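이 저장소는 Kiris 집안일·작업대 동작 데이터의 README입니다. 한국어는 제 모국어가 아니기 때문에 어색한 문장이 있을 수 있습니다. 뜻이 분명하지 않은 곳을 발견하시면 이슈로 알려 주십시오. 고치겠습니다.

마지막 수정: 2022-07-19

# Kiris: 손에 드는 그리퍼로 모은 잔일 데이터

## 왜 만들었는가

"로봇이 집안일을 할 수 있습니까?"라는 질문을 자주 받습니다. 저는 이 질문에 예 또는 아니요로 대답하는 것이 어렵다고 생각합니다. 접시를 선반에 놓는 일과 젖은 행주를 짜는 일은 둘 다 집안일이지만, 기계에게는 아주 다른 일입니다. 공장의 작업대에서도 같습니다. 부품이 항상 같은 자리에 오면 오래된 기계도 잘 집습니다. 부품이 손바닥 하나만큼 옆에 있으면 많은 기계가 멈춥니다.

그래서 Kiris에서는 큰 질문을 작은 동작으로 나누었습니다. 집기, 놓기, 밀기, 세우기, 포개기, 닦기, 여닫기입니다. 각 동작을 사람이 손에 드는 그리퍼로 직접 하고, 그것을 기록했습니다. 그다음에 같은 동작을 학습한 모델이 어디까지 따라 하는지 보았습니다. 이 문서는 데이터의 내용과, 우리가 본 한계를 함께 적은 것입니다. 한계 부분이 더 깁니다. 데이터를 쓰실 분에게는 그 부분이 더 필요할 것이라고 판단했습니다.

## 무엇이 들어 있는가

| 항목 | 값 |
|---|---|
| 전체 에피소드 | 2000 |
| 그중 작업대(나무 블록, 작은 부품) | 900 |
| 그중 부엌과 식탁 | 700 |
| 나머지(세탁물, 서랍, 닦기) | 전체에서 위의 둘을 뺀 것 |
| 평가용으로 따로 둔 에피소드 | 70 |

평가용 에피소드는 전체 수에 이미 포함되어 있습니다. 학습에 쓰지 않도록 별도의 목록 파일에 이름을 적어 두었습니다. 초기 판에서는 이 목록이 없어서, 학습과 평가가 섞인 결과를 보고한 적이 있습니다. 6월 이전의 수치를 인용하지 말아 주십시오.

폴더 구조는 다음과 같습니다.

```
kiris/
├── bench/ 작업대
├── kitchen/ 부엌과 식탁
├── misc/ 나머지
├── splits/
│ ├── train.txt
│ └── heldout.txt
├── labels.csv
└── CHANGES.md
```

에피소드 하나에는 영상, 그리퍼가 벌어진 정도, 손의 위치 추정값, 그리고 짧은 지시문이 있습니다. 지시문은 한국어와 영어 두 가지입니다. 영어를 먼저 쓰고 나중에 한국어로 옮겼습니다. 두 문장의 뜻이 다르면 영어를 기준으로 하십시오.

## 어디에서 모았는가

기록한 장소는 두 곳입니다. 하나는 Nyberg 작업실이고, 작업대 부분이 모두 거기에서 나왔습니다. 다른 하나는 Staltia에 있는 임대 부엌입니다. 두 곳의 조명은 다릅니다. 작업실은 천장등만 있고, 부엌은 창문이 있어서 오후에 색이 변합니다. 색 보정은 하지 않았습니다. 보정한 영상이 필요하면 각자 만드시는 것이 좋습니다.

장소가 두 곳뿐이라는 것은 이 데이터의 큰 약점입니다. 어떤 모델이 우리 부엌에서 컵을 잘 옮긴다고 해서 여러분의 부엌에서도 잘 옮긴다고 말할 수 없습니다.

## 라벨

`labels.csv`에는 한 줄에 에피소드 하나가 있습니다. 중요한 열만 설명합니다.

- `task`: 동작의 종류. 위에 적은 일곱 가지 중 하나입니다.
- `outcome`: `done`, `partial`, `fail`. 영상의 마지막까지 보고 사람이 정했습니다.
- `object_visible`: 시작할 때 대상 물체가 보이는 정도. `full`, `edge`, `none`이 있습니다.
- `surface`: 바닥이 되는 면. 눈에 보이는 대로 적었고, 재료를 검사한 것은 아닙니다.
- `note`: 자유로운 메모. 비어 있는 경우가 많습니다.

`object_visible`은 나중에 추가한 열입니다. 처음에는 물체가 언제나 화면 가운데에 있을 것이라고 생각했습니다. 실제로 기록을 해 보니 그리퍼를 든 사람은 물체의 자리를 알고 있으므로 카메라가 물체를 다 보지 않아도 손을 움직입니다. 모델은 그렇게 할 수 없습니다. 물체의 작은 일부만 보고 "저기에 있다"고 판단해야 합니다.

## 기계가 지금 할 수 있는 일, 아직 어려운 일

아래의 내용은 Wollametti 모델(우리가 기준으로 쓰는 작은 정책 모델)로 시험한 인상입니다. 엄격한 벤치마크가 아닙니다. 더 큰 모델은 다른 결과를 낼 수 있습니다.

**비교적 잘 되는 것**

- 단단하고 모서리가 분명한 물체를 평평한 면에서 집기
- 집은 물체를 넓은 곳에 내려놓기
- 손잡이가 큰 서랍을 당겨서 열기

**가끔 되는 것**

- 블록 위에 블록을 포개기. 위치는 맞는데 손을 놓을 때 밀어 버리는 경우가 많습니다.
- 컵을 똑바로 세우기
- 마른 얼룩 닦기. 닦는 동작은 하지만, 얼룩이 남았는지 다시 확인하지 않습니다.

**아직 안 되는 것**

- 수건 접기. 첫 번째 접기 다음에 모양이 예상과 달라지면 계속하지 못합니다.
- 투명한 비닐 집기
- 여러 단계의 일. 예를 들어 식탁을 치우고, 닦고, 다시 놓는 일은 각 단계가 되어도 전체가 끝나지 않습니다.

사람에게는 작업대의 블록 집기가 가장 지루한 부분이고, 솔직히 저도 기록하면서 졸린 적이 있습니다. 하지만 실패의 이유를 찾을 때는 이 부분이 제일 유용했습니다. 물체가 단순해서, 실패하면 원인을 보기 쉽습니다.

## 블록 집기에서 본 문제

가장 흔한 실패는 집는 순간이 아니라 접근할 때 생깁니다. `object_visible`이 `edge`인 경우에 모델은 두 가지 잘못을 합니다. 첫째, 너무 일찍 그리퍼를 닫습니다. 둘째, 옆으로 움직여 물체를 찾다가 처음 위치를 잃어버립니다. 나뭇결이 있는 상판과 나무 블록처럼 색의 계열이 비슷할 때 특히 조심해서 결과를 보시기 바랍니다. 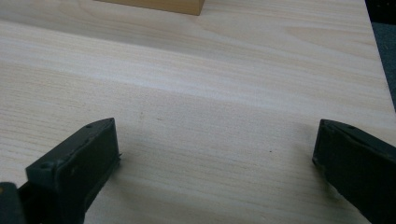
*`bench/`, 대상: 나무 블록, `object_visible = edge`. 두 손가락은 벌어져 있고, 블록은 위쪽 끝에 일부만 보입니다.*

이런 장면에서 사람은 손을 앞으로 조금 더 보냅니다. 아주 쉬운 판단처럼 보입니다. 모델에게는 두 손가락 사이의 빈 상판이 화면의 큰 부분이고, 블록은 작은 부분입니다. 우리는 학습할 때 영상의 위쪽 가장자리를 잘라 내는 전처리를 쓰고 있었고, 그것이 블록을 같이 잘라 낸다는 사실을 늦게 알았습니다. 지금의 설정에서는 그 전처리를 껐습니다. 무작위 자르기(random crop)를 쓰시는 분은 `edge` 에피소드에서 물체가 남는지 꼭 확인하십시오.

면 위의 작은 점에 대해서도 적어 둡니다. 상판에 작고 어두운 점이 보이는 에피소드가 있습니다. 영상에서 지우지 않았습니다. 집에서도 작업장에서도 면이 완전히 깨끗한 경우는 드물고, 모델이 점을 물체로 잘못 보는지 시험하는 데에 쓸 수 있습니다.

## 알려진 문제

- `misc/`의 일부 에피소드에서 그리퍼 값이 영상보다 조금 늦습니다. 보정 스크립트를 준비하고 있습니다.
- `partial`의 기준이 사람마다 달랐습니다. 예를 들어 블록을 들었다가 목표 옆에 떨어뜨린 것을 어떤 사람은 `partial`, 어떤 사람은 `fail`로 적었습니다. 작업대 부분은 다시 검토했지만 부엌 부분은 아직입니다.
- 성공한 에피소드가 실패보다 훨씬 많습니다. 실패를 배우게 하려는 연구에는 이 데이터만으로 부족합니다.
- 왼손으로 한 기록이 거의 없습니다.

## 쓰는 방법

```
python tools/check.py --root kiris/
python tools/load.py --root kiris/ --part bench --split train
```

먼저 `check.py`를 실행해 주십시오. 빠진 파일이 있으면 이름을 출력합니다. 부엌 부분은 용량이 크기 때문에 처음에는 `bench`만 받아서 시험하는 것을 권합니다.

평가 결과를 공개하실 때에는 `heldout.txt`의 판 번호를 같이 적어 주십시오. "집안일을 할 수 있는 로봇"과 같은 표현에 이 데이터의 점수를 근거로 쓰는 것은 피해 주시면 감사하겠습니다. 점수는 짧은 동작 하나에 대한 것이고, 하루의 집안일에 대한 것이 아닙니다.

## 이용 조건

연구와 교육에 자유롭게 쓸 수 있습니다. 상업적인 이용은 먼저 이슈로 문의해 주십시오. 데이터를 고쳐서 다시 배포하는 경우에는 무엇을 고쳤는지 `CHANGES.md`에 적고, 이름에 Kiris와 다른 판이라는 표시를 넣어 주십시오.

## 다음 판의 계획

부엌 부분의 라벨 검토가 먼저입니다. 그다음에 수건과 비닐의 에피소드를 늘리려고 합니다. 세 번째 장소도 찾고 있는데, 바닥과 상판의 색이 지금과 많이 다른 곳이면 좋겠습니다. 장소를 빌려주실 수 있는 분은 이슈에 `place`라는 태그를 붙여서 글을 남겨 주십시오.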